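Caring for Altar Linens and Candle Wax at the Parish Level

Marion Ritchie, Candness
7 Jan 2024

Most damage to altar linens happens in the wash. Purificators and corporals are rinsed by hand first, in cold water, and the rinse water goes down the sacrarium or onto bare ground. After that they can be laundered as ordinary linen. Keep them apart from albs and household items, and leave out fabric softener, which makes the cloth repel water.

Red wine marks that survive the first rinse should be soaked overnight in cool water with a spoonful of oxygen bleach. Chlorine bleach weakens linen fiber and will yellow it within a few seasons. Lipstick on a purificator responds to plain dish soap worked in from the back of the cloth.

For wax, let it harden completely. Lift what you can with a blunt plastic scraper - an old library card is adequate. Lay the cloth between two sheets of plain brown paper and press with a warm iron, moving to clean paper as the wax is absorbed. Colored wax leaves dye behind. Dab it with rubbing alcohol after testing on the hem, then wash as usual.
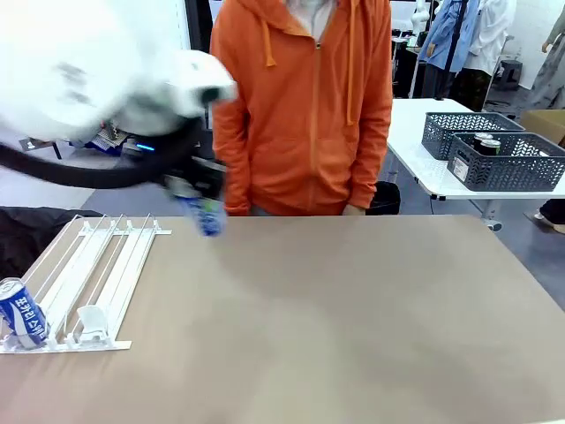
Iron linens while damp, on the wrong side first. Embroidered crosses go face down on a folded towel so the stitching is not flattened. Corporals are folded in thirds each way, giving nine squares, with the face of the cloth inside. Starch is optional. If you use it, wash it out before long storage, as it attracts silverfish.

Brass candle followers collect soot and old wax. Stand them in hot tap water for ten minutes, wipe with a paper towel, and polish only when dry. Never pour the waxy water down a drain. Lacquered brass gets a soft cloth and nothing else.

Store the large cloths rolled on a cardboard tube covered in acid-free tissue. At Flernside we keep a 40 inch tube for the side altar and a longer one for the high altar. Check both in June for moths and damp, and re-roll with fresh tissue if the old sheets have gone brown.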